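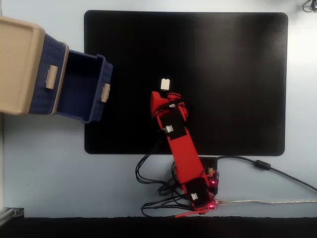 An open navy blue drawer beside a black mat on a light gray tabletop.

NIDLOW — Trustum, the nonprofit household advice service, today announced the launch of One Drawer, a program that will help 3,000 households in Nidlow and the neighboring Tomel district bring their most important papers together in a single place at home. Enrollment opens in October and will remain open for 90 days.

The program asks each participating household to set aside one drawer, box or shelf for the documents it would need after a fire, a flood, a sudden illness or a death in the family. Participants will receive a printed checklist, a set of labeled folders and access to free advice sessions at locations throughout the service area. There is no charge to take part, and no household will be asked to show its documents to Trustum staff.

One Drawer grew out of the organization's regular advice work. Residents who come to Trustum for help with an insurance claim, a benefit application or the transfer of a lease often have to make a second or third visit before the necessary papers can be found. In many of these cases the documents exist but are spread among several rooms, or are held by a relative who lives elsewhere. Replacing a birth certificate or a property deed can take weeks, and deadlines for claims and appeals continue to run in the meantime.

"Families tell us that they kept everything and could find nothing," a Trustum spokesperson said. "Our advisers can do a great deal for a resident who arrives with a policy number and a copy of the lease. We want more people to be in that position on the day they need help."

The checklist at the center of the program was tested last winter with 400 households in Nidlow. Participants in the test were asked to complete it at their own pace and to report which items they found difficult to locate. Vehicle titles, immunization records and the account details for prepaid funeral plans were among the items most frequently reported missing. Trustum shortened the checklist in response and moved the less common items to a separate sheet.

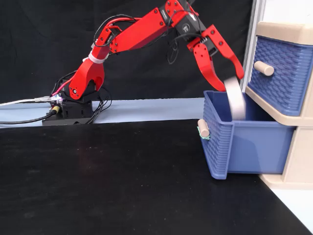

The final version is divided into 4 sections. The first covers identity and family records, including birth, marriage and adoption certificates, passports, Social Security cards and military discharge papers. The second covers the home and its contents, including deeds, leases, mortgage statements, insurance policies and receipts for major purchases. The third covers money and work, including tax returns, pension statements and a list of bank accounts. The fourth covers health and personal wishes, including prescriptions, vaccination records, powers of attorney, advance directives and wills.

Households are advised to keep original documents and copies apart. Trustum recommends that copies be placed in the drawer for everyday reference, and that originals of items that are slow or costly to replace be kept in a fire-resistant container or a bank safe deposit box. The location of each original should be written on the front of the folder. Passwords and personal identification numbers should not be kept in the same place as account details.

The guidance also addresses what may be thrown away. Expired warranties, utility bills that have been paid and are not needed for tax purposes, and manuals for appliances no longer in the home make up much of the paper that residents bring to advice sessions. Participants will be able to use secure shredding bins at the Tomel office during the enrollment period. Residents who are unsure how long to retain tax or employment records are encouraged to ask an adviser before disposing of them.

Advice sessions will be held at the Nidlow office, the Tomel office and a number of public libraries. Morning sessions will begin at 10 a.m. and evening sessions at 6 p.m. Each session will open with a short talk, followed by time for residents to speak privately with an adviser. Interpreters and large-print materials can be arranged on request, and home visits are available to residents who are unable to travel. Requests for home visits should be made by telephone, and visiting advisers will carry identification at all times.

Trustum has prepared separate materials for several groups. Renters will receive a version of the checklist that leaves out property deeds and adds move-in inspection reports, rent receipts and correspondence with the landlord. People caring for an older relative will receive a guide to keeping two sets of papers under one roof without mixing them. A short leaflet for young adults leaving home for the first time explains which records they should ask their parents or guardians to hand over and which can reasonably stay behind.
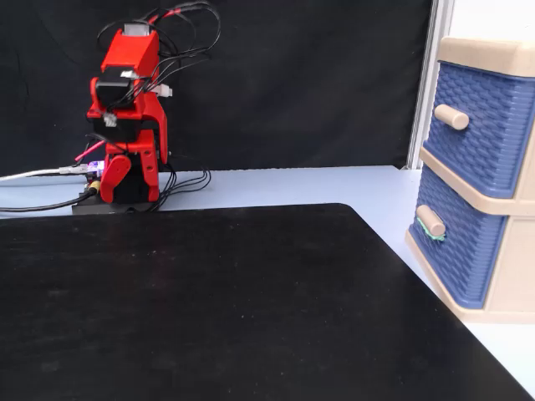

Participants will be encouraged to review their folders once a year. A reminder card will be mailed to each enrolled household twelve months after it joins — residents may decline the card when they register. The card lists the changes that most often make stored papers out of date, such as a new insurer, a change of doctor, a move, a marriage or divorce, or the birth of a child.

The organization has stated that it will collect only the information required to run the program. Registration forms ask for a name, a mailing address and a preferred language. A telephone number is required only for home visits. Trustum will not scan, copy or store any document belonging to a participant, and registration details will not be passed to insurers, banks or other commercial organizations.

The cost of One Drawer will be met from Trustum's general fund and from a grant made for community preparedness work. The grant covers printing, postage and interpreter fees. Advice staff will be drawn from existing teams, and regular appointments at both offices will continue as scheduled.

"This is modest work, and it can be done at a kitchen table over a few evenings," the spokesperson said. "A household that completes only the first section will still be better prepared than it was before. We would ask people to begin with what they have and come to us with questions about the rest."

Trustum will publish a report on the program after the enrollment period ends. The report will cover participation, the items that households found most difficult to obtain, and any changes proposed to the checklist. Findings will be shared with public libraries and advice services in other districts, which will be free to adapt the materials for local use.

How to enroll

Residents of Nidlow and Tomel may enroll in person at either Trustum office or at any participating library. Forms will also be available by mail. Households that took part in the winter test do not need to register again and will receive the revised checklist automatically. Landlords, employers and faith groups that wish to distribute forms may request them in bulk from the Nidlow office.

About Trustum

Trustum is a nonprofit organization offering free and confidential advice on housing, insurance, benefits and family paperwork to residents of Nidlow and Tomel. Its services are open to all adults in the area, regardless of income.

Media inquiries should be directed to the communications desk at Trustum's Nidlow office. Copies of the checklist are available to reporters on request.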